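Castura laundry basket, white, from Schouten. Bought in August, used for the team wash most weeks.

I paid 11 euros for mine. It is a round basket with holes all over the sides, and it lives on the floor by the wall, at the end of the sofa. Our kit is red and white basketball jerseys with big numbers on them.

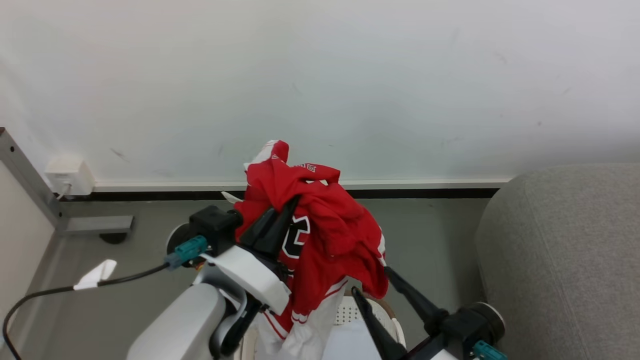
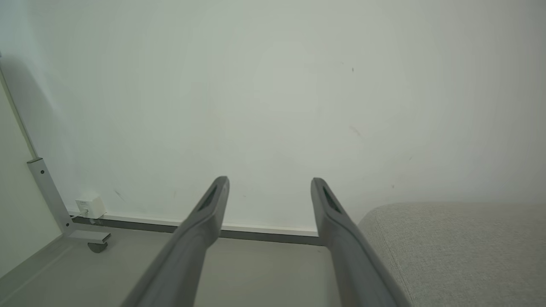 ## What it holds

Eight jerseys go in without pushing. With shorts as well it is full, and the top ones slide off when you pick it up. Sem Wuyts has the larger Granell, which takes the whole team's kit, but it won't go through my bathroom door.

## Wear

The rim is still round after five months. One of the holes near the bottom has a rough edge that caught a thread on a number 8 shirt, so I went over it with a nail file. It wipes clean with a damp cloth. Fluff collects in the lowest row of holes and needs an old toothbrush.

## What I don't like

There are no handles. You carry it by the rim, and after nearly 51 stairs down to the laundry room my fingers are sore. A lid would be useful too. Schouten sells one separately, but it was out of stock both times I asked.

Four out of five. I would buy it again at the same price.

Kaisu Valtonen, Tue 5 January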